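Home Tickets Knowledge base Log out

Teleop demos in sim: replay drifts off the board edge
Opened in March by Aníbal Vilela, Skosville

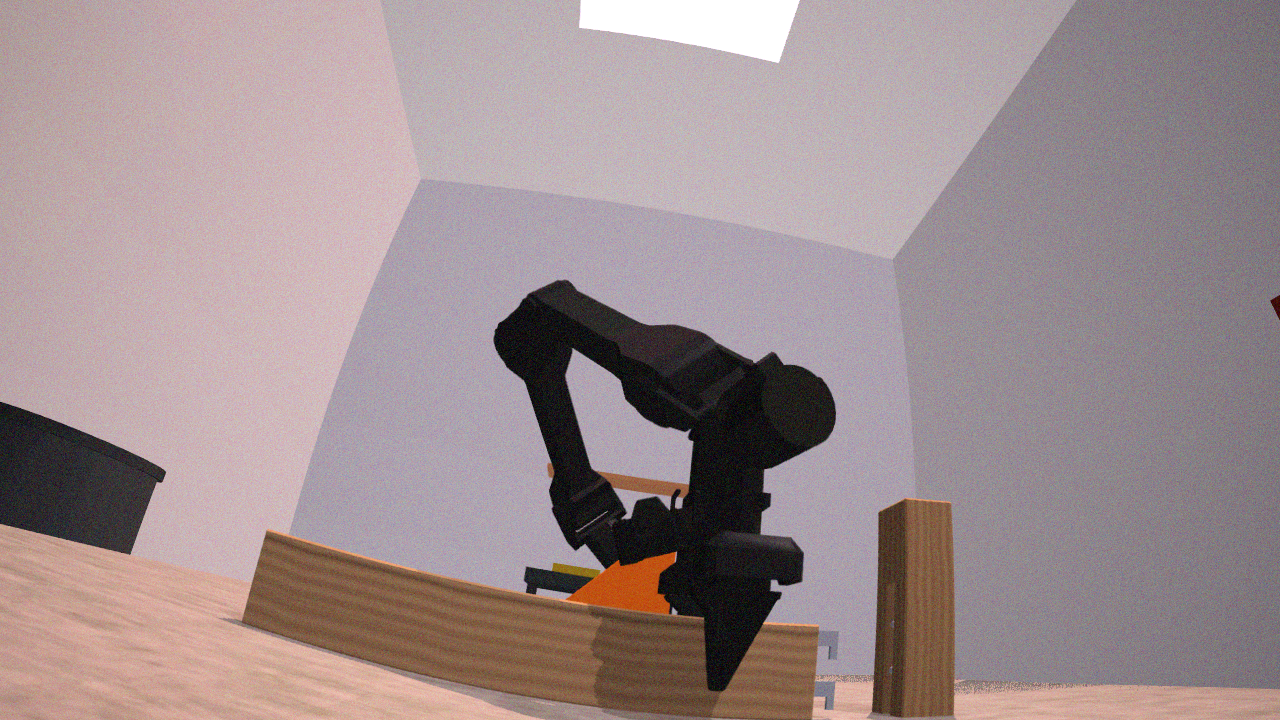 I was told the Prevex bridge would replay a hand-driven demo in the simulator exactly as it was recorded. I don't believe it does. The task is a simple one: drive the arm by remote control to the long board and run the finger along it towards the post without knocking either. In the view attached to this ticket the finger is pointing down in front of the board, with its tip short of the lower edge. Fine as a pose. My complaint is with what happens over a full set. Of 500 replays, 28 touch the post, and not one of the original demos did.

Reply from Peixoto support, 09:40
Please check that the controller was zeroed before recording. Operator drift is the usual cause.

Aníbal, 10:15
Zeroed, and I recorded the demos again to be sure. Same result. I'd also point out that if the operator had drifted, the recording would show it. The recording is clean. The replay isn't.

Peixoto support, 11:30
Could you update Prutum to the current build and clear the cached poses?

Aníbal, 14:05
Updated and cleared. I had little faith in this and it made no difference. Next I compared joint angles between recording and replay. The wrist is 2 degrees out by the end of the longer demos and spot on in the short ones. That looks like timing to me. Does the bridge drop steps when the operator pauses?

Peixoto support, 15:20
It merges idle steps to save space. There is a setting, "keep idle", off by default.

Aníbal, 16:50
Turned on. The 3 worst demos now replay without touching the post. I'm not calling that a fix until the whole set has run, and I'd like to know why a tool meant to copy a person's movements throws away the pauses by default. Please leave the ticket open.

Status: waiting on customer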